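Esdale Fans Board > General > Worst clubhouse in the league? 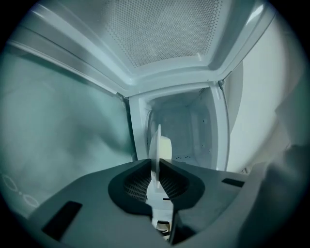 kandwood_kev
OK so I finally did the stadium tour at Esdale and I have opinions! We've won 6 titles and the visitors' side still feels like 1974. My cousin says a bad visitors' room is worth a couple of runs a game (he's wrong, but I love him). What gets me is they keep talking about 3000 new seats in the outfield when the players have nowhere decent to sit. At this point I'd settle for a white ceiling panel with a grid of tiny round holes in it, anything but those brown tiles.

plasenport77
Nope. Seats first. I've been on the waitlist 8 years, I don't care what the ceiling looks like over some guy hitting .220.

kandwood_kev
Camacho hit .301 last year, be nice.

plasenport77
Camacho is ONE guy. Who else? Ledesma can't hit a curve and Coughlan hasn't been healthy since spring.

sole_m
You're both skipping the bullpen. We lost the Mendoza series in the seventh inning every single night, and new seats won't fix that. Neither will a ceiling lol

kandwood_kev
Fair, but pitchers sign where they're comfortable. Ramasamy said so on the radio back in November.

sole_m
He said they sign where they're PAID, go listen again

plasenport77
She's right, I heard it too. Anyway, anyone have a spare for the home opener?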